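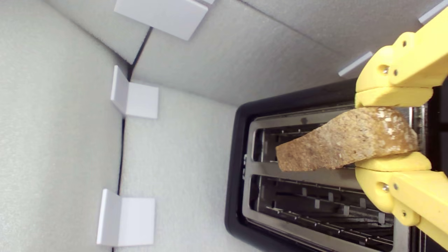
Toasted bread and a black two-slot toaster.

Section 2: Setting up your Kiltari plug meter

Last updated: 02/12/2025

If you read Section 1 you already know I wrote this guide myself, after a winter of metering everything in my house that has a plug on it. The leaflet in the box covers the same ground in six drawings and an arrow, and I got emails. So this is the long way round, with the bits I wish somebody had told me in my first week.

You'll need the meter, a phone with the Goltura app on it, your home Wi-Fi password, and something to plug in. I always start people on a kettle or a toaster. They pull a good strong load, they're done in a few minutes, and you can see right away if the numbers make sense. Please don't start with the fridge. It switches on and off whenever it feels like it and you'll think the meter is broken (I did, twice).

Before you plug anything in

CAUTION: The Kiltari is rated for 3000 watts. That's the total for whatever is running through it, so a power strip with a kettle and a fan heater on it can go over all by itself. Add up the labels first.

CAUTION: Indoor use only. Keep it away from the sink, and don't use it in a bathroom or out in the yard, even under a roof.

CAUTION: Don't plug one meter into another to compare them. I know it's tempting!

Have a look at the pins and the case too. If there's a crack, or anything rattles, stop there and write to Droltema for a swap.

2.1 First power-up

1. Push the meter into a wall outlet with nothing plugged into the front of it. It should go in snugly and sit flat. If it wobbles, try another outlet.

2. Wait for the screen to wake up. You'll get the Kiltari name first, then a row of dashes, then the voltage. Mine reads 239 in the kitchen most mornings and drops a little when the neighbors start cooking. Yours will wander too, so don't go calling the electric company over a volt here and there.

3. Press MODE once. The screen should change to watts and show zero. If it shows a tiny number with nothing plugged in, leave it alone for a minute and check again.

4. Press and hold MODE until the little clock symbol blinks. Set the time with the plus and minus buttons, then press MODE to save. I skipped this step on my first meter and had a whole week of data telling me I did laundry at four in the morning.

Note: The clock keeps going for a while on the internal battery, but a new meter has been sitting in a warehouse and the battery is probably flat. Leave it plugged in overnight before you trust it to hold the time.

2.2 Connecting to the app

You can use the meter without the app and read everything off the screen. Plenty of people do. But the history graph only lives in the app, and for me the graph is most of the fun.

1. Stand near the meter with your phone. Turn Bluetooth on.

2. Open Goltura and tap Add meter. It'll ask for your location on some phones. The meter doesn't use it, but the phone won't let the app look for Bluetooth devices without it, so say yes for now – you can take the permission away again afterward.

3. Hold the plus button on the meter until the signal bars flash. Let go as soon as they do. If you keep holding, you'll end up in the reset menu (press MODE to get out, no harm done).

4. Pick your meter from the list. The name ends in the same characters as the sticker on the back, which is handy if you bought several.

5. Choose your Wi-Fi network and type the password. The meter only talks to the 2.4 GHz kind. If your router lumps both kinds together under one name it normally sorts itself out, and if it doesn't, see 2.5.

6. Give the meter a name. Call it after the outlet if it's going to live in one spot, or just call it Roaming if you plan to carry it from room to room like I do.

2.3 Entering your price

This is the step people rush. The meter knows energy, it has no idea about money, and it'll happily multiply by whatever you give it.

1. Dig out a recent electric bill. You want the price per kilowatt-hour, with tax if your bill lists tax separately.

2. In the app, go to Settings, then Price, and type it in. Use a period for the decimal, even if your bill prints a comma. A comma gets ignored and then your morning coffee costs more than the car.

3. If you pay a different price at night, switch on Second rate and enter the hours. You get 2 rates in all. If your plan has more than that, I'm sorry, I've asked Droltema about it and it's on a list somewhere.

4. Leave the standing charge out. You pay it whether the toaster is on or not.

Note: Changing the price later doesn't change the costs already recorded. My own price went up in November and I forgot until the next bill came, so there's a stretch of my graph that is far too cheerful.

2.4 Your first reading

1. Switch off the appliance you're going to test, at its own switch if it has one.

2. Plug it into the front of the meter.

3. Press MODE until you see kWh, then hold minus to clear the counter. It should go back to zeros.

4. Switch the appliance on and use it the way you normally would. Same amount of water, same setting on the dial. You want your real breakfast in there.

5. While it's running, press MODE to flip over to watts and compare with the number on the appliance label. A bit under or a bit over is fine. Anything that heats should be fairly close, and anything with a motor may jump when it starts and then settle down.

6. When it's finished, go back to kWh and write the figure down, or let the app keep it for you.

Short jobs give small numbers, so small that the last digit may barely move. For a toaster I like to leave the meter in place and collect a whole week of breakfasts, then divide. Chargers and lamps want longer still. For a fridge or freezer, leave it alone for 30 days if you can stand the suspense! You'll catch the warm afternoons, the big grocery shop, and the time somebody didn't quite shut the door.

CAUTION: Feel the front of the meter after any long, heavy load. Warm is normal. If it's too hot to keep your hand on, switch off the appliance, unplug it, and don't use that outlet again until an electrician has looked at it.

2.5 When it won't behave

The screen is blank. Check that the outlet itself works with a lamp. If the outlet is fine, hold MODE and plus together, let go, and wait a moment for it to restart.

The app can't find the meter. Close the app all the way and open it again, then repeat step 3 in 2.2. Thick stone walls are murder on Bluetooth, so do the pairing in the same room. You can move the meter afterward as long as the Wi-Fi reaches.

It finds the meter but won't join the Wi-Fi. Nine times out of ten it's the password. The tenth time it's the router, and turning on the guest network and using that instead is the quickest fix I know.

The watts show zero but the appliance is clearly running. You've plugged the appliance into the other half of the double outlet. Everybody does it once.

The cost looks crazy. Go back to 2.3 and check the decimal.

OVER is flashing. You've gone past the limit. Switch something off right away, wait for the meter to cool, then clear the message with MODE. Don't try the same load again.

If none of that gets you going, note down the letters on the sticker and what the screen was doing, and send it in through the Help page in the app. Tell them you tried the steps in this section so they don't send you back to it.

Moving the meter between rooms without losing your history is in Section 3.

Abílio Bragança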